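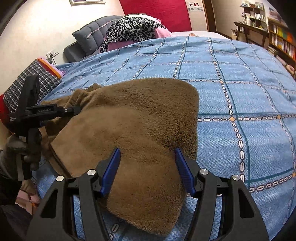
7 Folding and storing plush fleece blankets

7.1 General

This section applies to single-layer plush and fleece blankets kept on made-up beds in Gisness guest rooms. Quilts, weighted blankets and wool throws are dealt with in section 8. The fold given below produces a compact square that fits the Jedard 653 storage bag.

Plush pile holds air. The blanket will not lie as flat as a sheet, and the folded edges will be rounded. This is normal and needs no correction.

7.2 Before you start

Check that the blanket is fully dry. Move pillows, scarves and other small items to the head of the bed. The bedspread may stay in place and should be pulled smooth.

CAUTION: Do not fold on the floor. Long pile picks up grit and hair, which cannot be shaken out completely.

7.3 Folding

1. Lay the blanket across the middle of the bed, pile side up, with the care label at the foot end.

2. Take hold of both corners on one long side and bring them over to the opposite side. Line up the corners first, then the edge.

3. Smooth the blanket from the fold outwards with a flat hand. Do not press hard enough to mark the pile.

4. Fold in half again in the same direction. If a loose section gathers on one side, lift that side clear of the bed, let it drop, and lay it down again.

5. Fold the strip from the foot end towards the head end in three equal turns.

6. Turn the folded blanket over so that the open edge is underneath.

Note: On a patterned bedspread with a printed grid, the lines can be used as a guide for keeping the edges square. On a plain bedspread, work parallel to the side of the mattress.

7.4 Bagging

1. Open the zip on three sides and lay the bag flat beside the blanket.

2. Slide both hands under the blanket and transfer it in one movement.

3. Tuck in any pile along the zip line, then close the zip slowly.

CAUTION: Pile caught in the zip must be freed by reversing the slider. Pulling the fabric will tear the backing.

7.5 Storage

Store flat, with no more than 7 bags to a shelf. Leave a gap of 30 mm between the top bag and the shelf above. Refold blankets in long-term storage every January, placing the creases in a different position.

For replacement bags, quote the number in 7.1 to Eckhard Gerlach at the Allau store.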